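Do whitening soaks do anything that hot water and ordinary detergent don't?

Laundry & Fabric Care
Asked by Gillespie Strachan

I have a set of white sheers and some white bedding that have gone the color of weak tea. I don't smoke and I don't own a dog. They get washed every month or so, warm, with regular liquid detergent, and every time they come out they look slightly more tired than before.

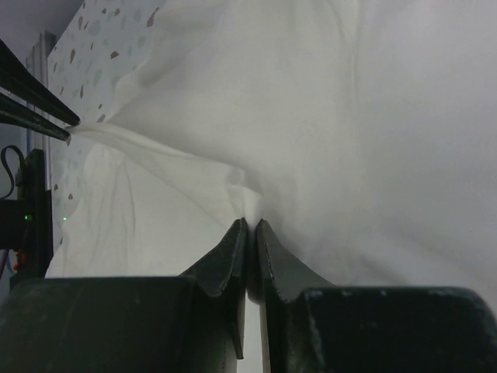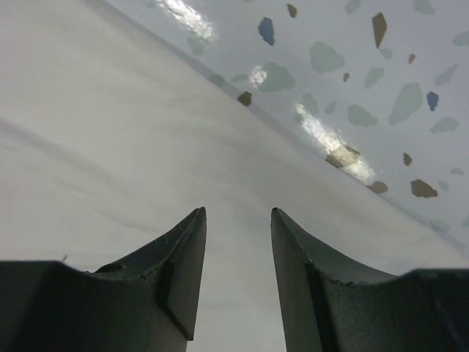 A neighbor swears by a powder called Umberg that you're meant to leave overnight in the bathtub. The starter tub is $74. For that money I expected an ingredient list, and what I found on the package was the phrase "oxygen-lifting mineral complex," which could be chalk for all I can tell. The photos on their site show a bathtub full of brown water and a very pleased customer standing over it. I've seen the same sort of thing with those foot pads that go dark overnight and supposedly pull poison out through your heels.

So before I spend anything:

Is there any known reason a soak like this would beat a hot wash?

Does the brown water prove something came out of the fabric?

Is "set-in yellowing" a real thing or a sales category?

The sheers are polyester according to the label. The bedding is cotton, or mostly cotton, the label on that has worn off. I have a top loader with a normal agitator and the water here is hard enough to leave a crust in the kettle. I don't want to hear about lemon juice and sunshine unless you've tried it on something bigger than a handkerchief.

Lewis Swanson replied

I ran the linen side of a small hotel for a good part of my working life and I've had every one of these powders pitched to me, usually by a man with a glass jar. Put the fabric in the jar, add powder, shake, watch it go cloudy. He never offered to do it with a clean towel. I asked once and he had another appointment.

Your middle one first. Brown water proves very little. Any fabric that has been washed in hard water with too much detergent is holding old soap, minerals, body oil and plain dust. Put it in a tub of very hot water with anything alkaline and some of that lets go and the water turns a nasty color. Fine, something came out. Whether the thing that came out is the thing making your curtains yellow is a separate matter, and I have drained some truly disgusting tubs and been left with sheets exactly as dingy as when they went in. Some powders will also tint the water a little on their own, or react with iron if you have it in the supply. If you want to know, fill a bucket with tap water, add the powder, put nothing else in it and leave it overnight. I'd love to see that picture on the package.

Now the powder itself. I haven't used Umberg and don't know what's in it. But when a product says "oxygen" anything, it is nearly always sodium percarbonate, which you can buy plain in a bag for very little. It does work on some things. It's a bleach, a mild one, and it likes heat and time. Tea, wine, grass, sweat on a collar, fair results. "Mineral complex" most likely means washing soda, the cheapest thing in the laundry aisle. If they have some third ingredient that earns the rest of the price they have been oddly shy about naming it.

Why would a soak beat a wash? Time, mainly. Your machine on warm gives the detergent a short go at lukewarm and then sends it down the drain. A lot of home machines don't get near the number people imagine, either. Ours at work was held at 135 degrees for whites and we checked it with a thermometer because the dial was a liar. At home, what your machine calls hot may be whatever the heater has left after somebody's shower. Run the sink tap until it's hot before you start the load and you'll get more benefit than from most of what's on that shelf.

For the cotton bedding, I would do this and spend next to nothing:

Use less detergent than you do now. I know how that sounds. Look at the cap, find the lowest line, use that.
Add a water softening powder to the wash. You've got a crusty kettle, so your detergent is busy fighting the water.
Soak overnight in the hottest water the care label allows with plain percarbonate, the amount on the bag.
Wash it on hot straight after and run a second rinse.

Do one pillowcase first and leave its partner alone. Put them side by side by a window the next day. If you can't tell which is which, there's your answer and you've lost a scoop of powder.

Polyester sheers I'd treat with more caution. Keep them out of really hot water or you will put creases in them that outlive you. And a lot of the time the yellow in old polyester sheers isn't dirt. It's the fabric itself going off after years in a window, plus the optical brightener wearing out. White things are sold with a brightener on them that makes them look bluish in daylight. When it fades you are looking at the true color of the cloth, and no soak is going to lift that, oxygen or otherwise.

So is set-in yellowing real? Yes, as a thing that happens. As a thing one product cures, I doubt it, because it's several different problems that happen to be the same color.

Sun does work on cotton, by the way. Damp cotton on a line in strong sun, tried on full-size sheets for years. Don't do it to the sheers, the sun is probably what did them in.

PaleLinen replied

I bought the Umberg, so somebody here has. Used it twice. First time on sheets and I was thrilled, they looked brand new. Second time on a white cotton tablecloth and it did nothing whatever, or if it did I couldn't see it. Tub water was brown both times.

Thing is I also used the hot cycle for the sheets and I always used cold before, so I can't tell you it was the powder. My sister says it was the hot water. My sister also says the moon landing looked fishy, so take your pick.

It smells nice. I wouldn't buy it again at that price. Chareonsuk do one that's much cheaper, comes in a pouch, never tried it. There was also one called Jutoreo that was all over the place for a while with the same bathtub photos, and I mean I think it was the same bathtub.

Comments on this reply

Gillespie Strachan: Cold to hot is a pretty big thing to change at the same time as the powder. Did the tablecloth get the hot wash too?

PaleLinen: Yes but it was my mother's and older than me, so it may just be that color now.

Lewis Swanson: If it was stored folded, look at the fold lines. Darker on the folds usually means starch or leftover soap that has aged in place. That sometimes comes out with repeated soaks and sometimes takes the fabric with it. Go gently and check it for thin spots before you get it heavy with water.

KettleCrust replied

You're all overthinking this. Chlorine bleach. It's been around forever, it's cheap, done.

Comments on this reply

Lewis Swanson: On cotton, diluted, once in a while, all right. On polyester it can turn things more yellow, and the same goes for anything with a stretch fiber in it. It's also hard on cotton if you use it every week. Never put it in with vinegar or with ammonia, the fumes are dangerous. I've seen more whites ruined with bleach than with dirt.

KettleCrust: Never had a problem.

Lewis Swanson: What color are your pillowcases?

KettleCrust: White. Well, cream.

Update from Gillespie Strachan

I did the pillowcase thing with plain percarbonate and a softener powder. I also did the bucket with nothing in it, only using the plain stuff, since I'm not buying the other one to find out. Bucket water stayed clear apart from a bit of white sediment at the bottom, which I assume is our lovely tap water.

The soaked pillowcase is whiter than its partner. I asked my husband to pick without telling him which, and he got it right, but he also could see one was still creased from the line, so I don't put much weight on that. I then washed the other one on hot with less detergent and no soak at all, and it closed most of the distance. I can still see a difference in daylight. Under the kitchen light I can't.

Sheers: cool soak, gentle cycle, hung up damp. They smell better. They are the same color they were. I held a bit of the deep hem next to the middle of a panel, the inside of the hem where the sun never gets to it, and it's clearly whiter, and that's been through every wash the rest has. So I think Lewis is right about the window and they're just worn out. I've priced a plain pair at Kostska and they come to less than the starter tub.

The neighbor says I should have used hers. She has offered me a cupful to try, so I may do the other set of pillowcases with that and the same water temperature and see. If anyone knows what is in it, I'd still like to be told.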